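The museum at Urnside will reopen its naval gallery in November, with a restored signal lamp from the minesweeper Celtum as the main exhibit. The ship displaced 700 tonnes and served 11 years on coastal patrol. 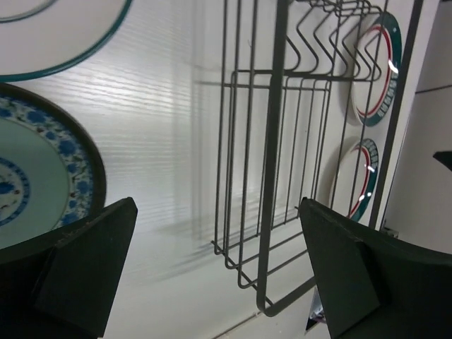 Wardroom items from the Celtum will go on show for the first time — most came from a private collection in Nisach. Crockery will have its own case, and a large white plate with a teal-green rim gives an idea of the style. Entry to the gallery is free.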